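Filed under: Society business / Minutes

We use cookies to remember your settings. By carrying on you agree to this. Accept | Manage

Puveck Philatelic Society
Minutes of the ordinary meeting held in June at the Ondine Rooms

Chair: Afia Gbeho. Present: 22 members. The meeting opened at 6 pm.

Minutes of the previous meeting

The minutes were taken as read. One correction was made under the entry on perforation gauges, where "line" should read "comb". With that change they were signed by the chair.

Matters arising

The ultraviolet lamp has come back from repair. It now gives both long-wave and short-wave light, and the switch positions have been relabelled. Members borrowing it are to sign the book and return it with the filter glass in place. The short-wave setting is not to be used without the goggles supplied.

The Thevar society has replied to our letter on shared use of display frames. They can lend them for the autumn show if we collect and return them ourselves. Agreed to accept. The frames take slightly wider sheets than our own, so exhibitors should check that their protectors sit square before the day. Loose protectors slipped in transit the last time frames were borrowed. 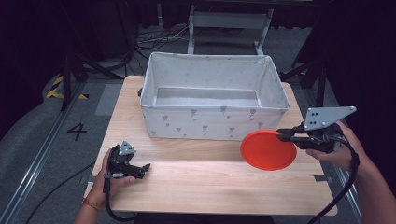
White fabric bin on the table, with a red-orange disc held near it.

Re-cataloguing of the reference collection

The chair reported that more than 900 items in the reference collection have now been checked against the card index. Most entries agree. Where they differ, the cause is usually a watermark recorded as upright when it is inverted, or a paper described only as "thin" with no measurement given.

It was proposed that paper thickness be recorded in every case with the society's micrometer, taking the reading at the margin and clear of any hinge remainder. A member asked whether gum should be allowed for. After discussion it was agreed to note "with gum" or "without gum" beside the figure and to make no adjustment. Carried with no votes against.

The Fomon numbering, used by the society for its local cancellations, will be kept. Two cancellations at present share a number. The later entry will be given a suffix letter until the list is next printed. It was noted that several members have written up their own pages using the old number, and these need not be changed.

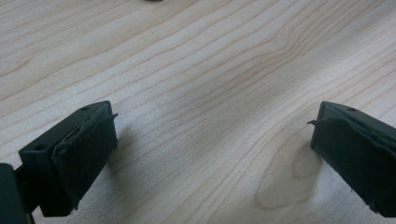 EXCHANGE PACKET

The packet is running behind. One box was held up at the Thevar end of the circuit and the next was sent out before it had come back, so members at the end of the list received both together. The circulation order will be reversed for the next round.

Members are reminded of the following:
– booklets must be priced in ink, stamp by stamp
– spaces left by purchases must be initialled at once
– repaired or regummed stamps must be marked as such beneath the stamp
– stamps on piece may be included if the booklet will still close flat

A query had been received on a space found empty and unsigned. The booklet was present and correct when checked at the previous stop. The two members concerned have been written to, and the matter was left over until replies are in.

It was asked whether the packet could carry postal history. The insurance covers booklets only – covers in sleeves are not mentioned in the wording. The chair will ask the insurer and report back.

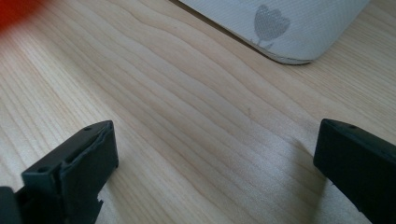
Table surface, light wood.

Soaking and drying

There was a short discussion on self-adhesive issues, which do not always release in water. Agreed that such stamps should be kept on close-trimmed backing for the society's mixed lots, leaving an even margin of paper on all sides. Solvents are not to be used on the premises. Stamps on coloured envelope paper are to be sorted out first and soaked separately, as the dye can run.
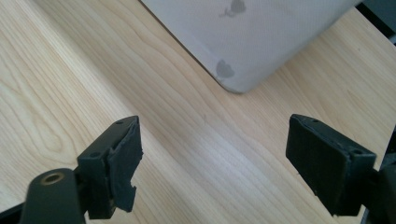 Wood grain, with part of a white object behind.

Next display

The next display will be on railway parcel stamps, with a supporting display of members' sheets. Those taking part should bring no more than 6 sheets each and hand them in before the start. Titles should be given to the chair in advance so that the running order can be typed.

Any other business

A member offered a run of bound auction catalogues to the library. Accepted with thanks, subject to shelf space. The duplicate volumes will be offered to members first and then to Thevar.

The catch on the library cupboard is still faulty. Deferred.

The meeting closed at 9 pm.

Get the minutes and packet dates by email. Enter your address to join the newsletter list. You can leave at any time.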